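Canine pancreatitis

Canine pancreatitis is inflammation of the pancreas in dogs. The pancreas lies beside the stomach and the first part of the small intestine, and makes both digestive enzymes and insulin. In pancreatitis the enzymes become active while still inside the organ and begin to damage its tissue. The disease may be acute, with a sudden onset, or chronic, with repeated milder episodes over months or years.

Signs

The usual signs are vomiting, loss of appetite, tiredness and abdominal pain. Some dogs stand with the front legs lowered and the hindquarters raised - the so-called prayer position. Diarrhea and fever occur in some cases. Chronic cases can be hard to recognize, as the only sign may be a dog that skips meals from time to time.

Causes

In most dogs no cause is found. A fatty meal or a raid on the garbage often comes before an acute attack. Obesity, high blood fats, certain drugs and some hormone disorders raise the risk. Miniature schnauzers are affected more often than most breeds, and many have raised blood fats from middle age on.

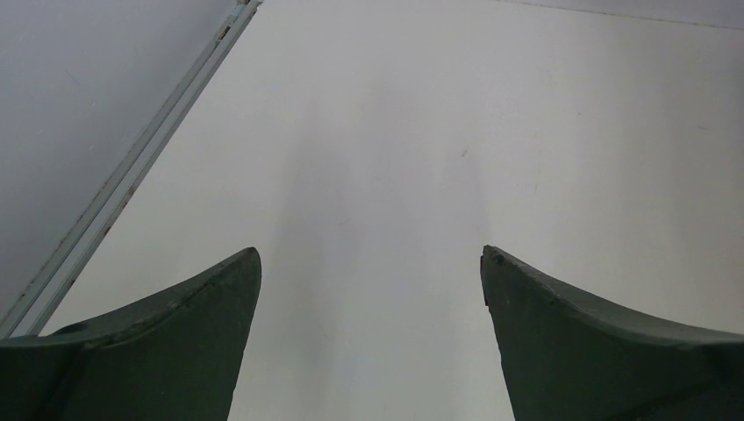
Dark green gripper fingers over a white surface.

Diagnosis

No single test is fully reliable. Veterinarians combine the history and physical exam with blood tests, including a measurement of pancreatic lipase, and an ultrasound scan of the abdomen. X-rays are mainly used to rule out other causes of vomiting, such as a swallowed object or a blocked intestine.

Treatment

There is no widely used cure, and care is mostly supportive. Dogs with acute disease are given fluids, pain relief and drugs against nausea. Fasting for several days was once standard, but early feeding with a low-fat diet is now preferred when the dog can keep food down. Antibiotics are not given routinely.

Outlook

Mild cases often recover well. Severe cases can lead to kidney failure, clotting problems or death. Long-term damage may leave the pancreas unable to make enough enzymes or insulin - the second of these results in diabetes mellitus. Dogs that have had one attack are commonly kept on a low-fat diet.

See also: Exocrine pancreatic insufficiency; Diabetes in dogs

Last edited 15 February 2021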